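Chapter 6
Hand-held Gripper Kits

What this chapter covers
Parts of a kit and what each one does
Reading a supplier's specification sheet
Comparing two kits on the same task
Support, spares and the cost of ownership

6.1 Buying a kit

Chapter 5 dealt with collecting demonstrations by driving a robot arm from a distance. The work is slow and the arm has to be in the room. Many teams now buy hand-held grippers instead. A person holds the tool, carries out the task with it, and a camera on the tool records what the fingers are doing. The recordings are used later to train an arm fitted with the same kind of fingers.

Several firms sell these tools as kits. In this chapter we follow one purchase, made by a small training laboratory in Maltow. The laboratory was run by Bontu Hailu and wanted a pair of tools for simple table work: picking up kitchen items, placing them in containers and taking them out again. Two kits were on the shortlist, the Vurndale and the Putelik. Both came with two grippers, spare finger pads, a charging lead and a licence for the supplier's recording software.

6.2 What the fingers have to do

The first thing to check on a specification sheet is the finger opening. The Vurndale sheet gave a maximum of 80 mm, measured between the inner faces. This figure decides which objects can be used at all. A mug held by its body may need most of it, while a spoon needs very little. The opening also affects how close the tool can get to the side of a container before one finger touches the wall. 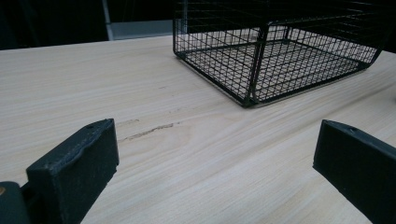
Figure 6.1 Gripper fingers held apart over the table, with the wire basket further back.

The second thing to check is how the fingers are fixed. Pads wear, and a lab that records every day will change them often. Find out whether a pad can be changed with an ordinary screwdriver, and whether the tool must be calibrated again afterwards. Hailu's team allowed 17 minutes for a full change and calibration on the Vurndale. The Putelik took longer because its camera had to come off first.

Weight comes third. It is easy to overlook when reading a sheet and hard to overlook after an hour of recording. Ask for the weight with the battery and camera fitted, as some suppliers quote the bare tool.

6.3 A fair comparison

Kits should be compared on the same task, at the same table, with the same people. The Maltow trial used putting a cup into a wire basket. Open mesh is a useful test for the camera, as the wires overlap and the table can be seen through them. Each recording was started with the tool clear of the basket and stopped once the fingers had let go and moved away.

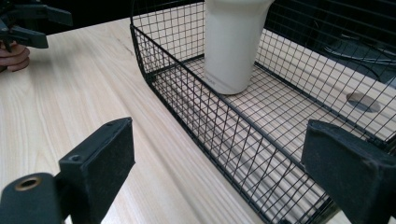 Can two people record with the same kit at once?
Most kits allow it if each gripper has its own licence and the clocks are matched before the session starts.

The team made 264 recordings with each kit during November. Hrvoje Spahić, who checked the files, rejected any in which the position track had dropped out. He kept a note of the reason for every rejection, and these notes proved more useful in the final decision than the totals did.

6.4 Price and support

The Vurndale kit was offered at 1174 euros, with pads and the first year of software included. The Putelik was cheaper to buy but charged for software from the first month. Repairs for both were handled by Salehi, a dealer in the same town, who lent out a replacement tool during longer jobs. Section 6.5 sets out the costs over three years and shows how to draw up the same table for a kit of your own choice.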